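Drellusik two-shelf kitchen rack: review after a year

I bought the Drellusik rack in black metal to go beside the sockets on our kitchen worktop. I had looked at a wooden one from Aquino first, but it was deeper than I wanted and the shelves were fixed. The Drellusik came flat, in a box that was dented at one corner with no harm done to the contents. There were 15 screws in the bag, a small hex key and a sheet of drawings with no words on it.

Putting it together took me most of an evening. The side pieces are nearly identical but they do have a left and a right, and the drawings don't make this clear. I had it half built before I noticed that the feet were pointing inwards. Sioned Lloyd, who lives downstairs and has the same one, told me she did exactly the same. Look for the small notch at the bottom of each side piece. Both notches should face the wall. Leave all the screws slightly slack until the shelves are in, then tighten the lot.

Once built it is steady. It doesn't rock on our worktop, although the worktop is level and I can't say how it would do on an uneven one. The instructions suggest fixing it to the wall and two brackets are supplied for this. I rent, so I haven't used them.

The finish has held up well. I wipe it down with washing-up liquid and a damp cloth, and the only mark is a scratch on one upright where I caught it with a pan. Grease does collect on the underside of the shelves and you have to crouch to get at it. The edges are smooth at the front and slightly rough at the back. I wouldn't run a sponge along the back rail.
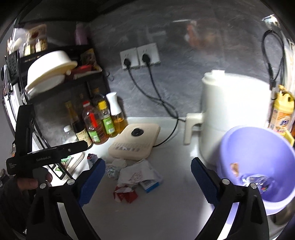

Storage is the reason to buy it, and here it does most of what I wanted. I used to keep everything in one cupboard and had to take out three things to reach the fourth. Now the spice jars go in a row on the upper shelf, where I can see from the colour which is which, and the soy sauce and oils stand on the worktop underneath. The clearance at the bottom is good enough for a tall bottle, which was my main worry when I read the measurements. The weak point is depth. Our stack of cream plastic bowls goes on the middle level and sticks out over the front edge. It has never come down, but I have knocked it with my elbow more than once. Packets are also a nuisance, as they slump sideways without something next to them. A raised lip along the front would help with both.

The other thing to think about is what you put next to it. The air fryer lives on the same stretch of worktop, and with the rack in place there is less room for chopping than there was. I measured the rack before I ordered and forgot to allow for elbows. If your worktop is short, mark out the base with tape and cook a meal or two around it first.

I wrote to the shop in Trerevthorpe about a missing end cap and Kalkidan Endale there posted me a pair, free of charge. They arrived within the week and pushed straight on.

I have since seen the Joltik version at a friend's flat. It has a third shelf and deeper trays, and it feels heavier. It also costs more, and it would have covered one of our sockets, so I'd still choose the Drellusik for this kitchen. For wide bowls or big plates, get the Joltik.

Good points: steady, easy to wipe, tall bottles fit underneath.
Bad points: shallow shelves, no front lip, poor drawings.

Four stars out of five.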